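Kategorie: Technik & Schule / Robotik
Lesezeit: 2 Minuten

Projektkurs Robotik: Flititz sammelt Greifdaten von Hand

Der Projektkurs Robotik am Berufskolleg Monti hat am 26.07.2019 den Zwischenstand seines Projekts Flititz vorgelegt. Ziel ist ein Datensatz mit 1000 handgeführten Greifvorgängen, 600 davon liegen vor. Die Kursteilnehmer führen die Greifer selbst über den Tisch und zeichnen Öffnungsweite und Lage auf. Der Aufbau läuft seit Mai.

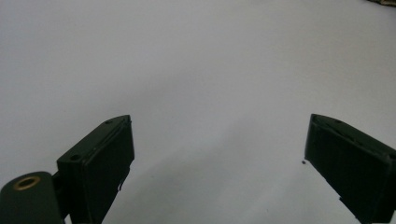

Die Auswertung übernimmt das Programm Rurkia, das der Kurs im ersten Halbjahr geschrieben hat. Es zerlegt jede Aufzeichnung in Anfahrt, Kontakt und Ablage. Durchgänge ohne erkennbaren Kontakt werden aussortiert — ebenso solche über 60 Sekunden. Kursleiterin Concetta Russo nennt die zeitliche Abstimmung beider Greifer als größte Fehlerquelle. Ein gemeinsames Startsignal soll den Versatz beseitigen, die Änderung an Rurkia ist in Arbeit.

Beim beidhändigen Greifen fixiert eine Seite das Objekt, die andere führt die Bewegung aus. Verformbare Teile gelten als schwierig, da sich die Kontaktfläche beim Schließen ändert. Für sie ist eine eigene Versuchsreihe vorgesehen.

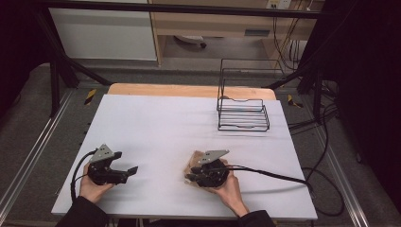 Wann fährt der erste Roboterarm mit den Daten?

Nach den Ferien. Die Firma Grolo stellt dem Kurs dafür zwei Arme leihweise zur Verfügung, zunächst wird nur einer in Betrieb genommen. Primo Mazza aus dem Abschlussjahrgang schreibt die Ansteuerung. Getestet wird vorerst mit halber Geschwindigkeit.

Kommentare

hartmut_k: Mit welcher Abtastrate wird aufgezeichnet? Im Artikel steht dazu leider nichts.

Lötstation: Den Versatz hatten wir in unserer AG auch. Gemeinsamer Zeitstempel vom selben Rechner, dann war Ruhe.

Birte: Wird der Datensatz veröffentlicht? Wäre für andere Schulen interessant.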